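Condmont Extension > Short Courses > Weighing & Portioning > Handout 4

HANDOUT 4: TARE, NET, GROSS (and why your numbers drift)
14 September 2024

Bring this to the bench. Same scales as last time, the Praslow ones. If yours has the sticky button swap it before we start, not halfway through.

Picks up from the end of handout 3, where we ran out of time on the sugar.

1. Words

Gross = everything on the platform, container and all.
Tare = the container by itself.
Net = what you wanted to know in the first place.

Gross minus tare. You all know this. Half the worksheets last week still had gross in the net column so here it is again.

Pressing tare does not make the cup weigh nothing, it moves the zero. Take the cup off and the readout goes negative by the weight of the cup. Leave it negative, put cup back, should return to 0. If it comes back 1 or 2 g off, write that down, we'll want it in section 4.

2. Before you weigh

- Scale on a hard flat surface. No towel, no notebook under it.
- Switch on with platform EMPTY. Some of you switch on with the cup already there, then tare on top of that, then wonder.
- Wait for the reading to settle
- Check units. Somebody was in ounces for the whole of exercise 1.
- Hands off the table. Leaning counts.
- Nothing touching the container except the platform. No spoon resting on the rim, no sleeve, no cord.

3. Exercise A: one cup

Dry rice from the Malby bag. Target 50 g net.

Cup on, tare, pour to nearly 40, stop. Wait. Then finish by the half spoon. Most overshoot comes in the last bit because the display lags behind your hand. If you go over, spoon it out into the spare, dont start over.

Five times. Write all five down, including the ugly ones. I'm not grading how close you are, I'm grading whether the five numbers look like five seperate weighings. Last session one pair had 50, 50, 50, 50, 50. No.

Work out the average and the spread (highest minus lowest). Spread matters more today.

4. Exercise B: two cups

Same target, two cups that look identical. They are not. Weigh each one empty and write it on the sheet as cup 1 / cup 2, then do A again, swapping cups each time but taring only ONCE, at the start, with cup 1.

Your second, fourth readings should all be off by the same amount, in the same direction. That is a systematic error. The wobble in exercise A was random error. Averaging helps with the wobble and does nothing for the cup. Underline that, it's on the October test.

Worked numbers for those who missed it: cup 1 weighs 39 g, tared. Cup 2 weighs 41. Display says 50 with cup 2 on. Rice is really 48.

5. Bench layout 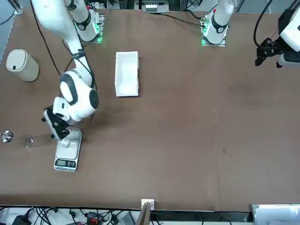
Mix-ups between containers cause more bad data than bad scales do, so settle your layout before pouring anything. Decide where the waiting cup lives and keep it there the whole exercise. One clear glass cup over the platform and the second one on the table just left of the scale is the layout I want, readout toward the front edge so you can read it without reaching across. Keep a tray near by for the stuff you've finished with, and leave the rest of the tabletop bare. Glass cups have no marks on them, so tape and a number, low down, BEFORE you take the tare. Tape weighs something. Not much. Still.

6. To hand in

Sheet A, sheet B, and two sentences on which error you'd rather have and why. Tarawneh chapter on measurement is the reading, skip the part about balances with weights, we don't have one.

Comments

ricepudding_2: is the spread for B all five together or each cup separate? I did both and they look totaly different

benchpartner: separate I think, otherwise the cup difference is mixed in there

course staff: Separate. But keep the combined one too, we'll look at it next time.

late_enrol: my scale turns itself off in the middle of pouring and loses the tare. anyone know how to stop that

benchpartner: mine did that too, I just worked faster lol. if you wrote down the empty cup you can subtract it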